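Chapter 4
Plating, or Getting the Cake to the Plate

Most cookbooks end when the oven door opens. The cook is praised, the timer is reset, and the slice is left to find its own way to the table. Comfort Quartey, who ran the tea counter at Rindlow for 43 years, held that more good sponge was lost in the last foot of its journey than in all the ovens of the county.

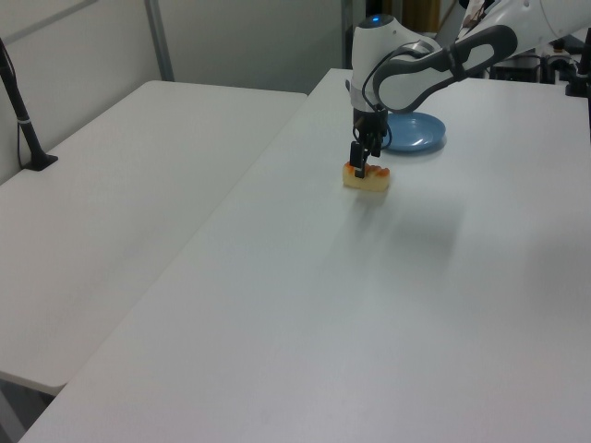

Figure 4.1. A pale yellow piece with a browned crust, and a light blue plate.

The problem is easily stated. Something soft must travel a short distance and arrive the same shape. Squeeze it and you have crumbs - be too polite and you have crumbs on the floor. The plate, being hard and flat, takes no part in the discussion.

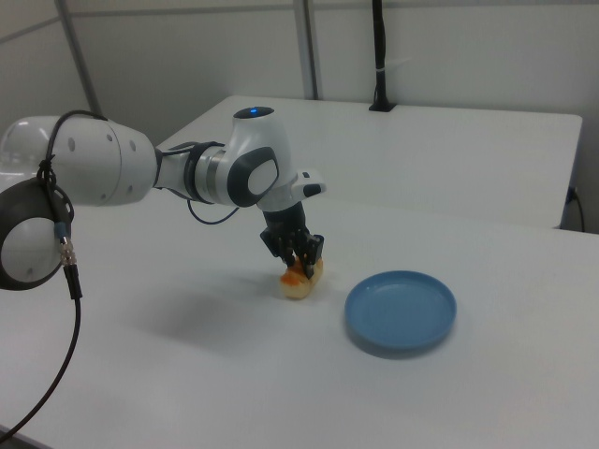 Three questions will occupy us in this chapter: where to take hold, how firmly, and when to let go. The third causes the most grief. Students who have read Chapter 3 will recall Leonidas Kyriakidis and his 100 custard slices, and may wish to skip ahead to Section 4.2, where he tries again with a wider plate.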